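**Stoledside extras cover trial, update to 2024-06-24**

Hi all, quick one from me! We've now got 58 of the 70 households signed up for the optical and physio cover, and the Tetis claims portal is finally behaving (touch wood).

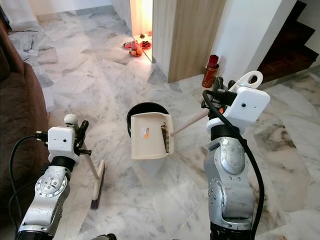
What's holding up the other 12? They're still on old McGrath policies and want to see their waiting periods carried over in writing first.

I've chased Flisar for that letter twice and I'll keep at it. Budget's fine, and I haven't touched the January top-up.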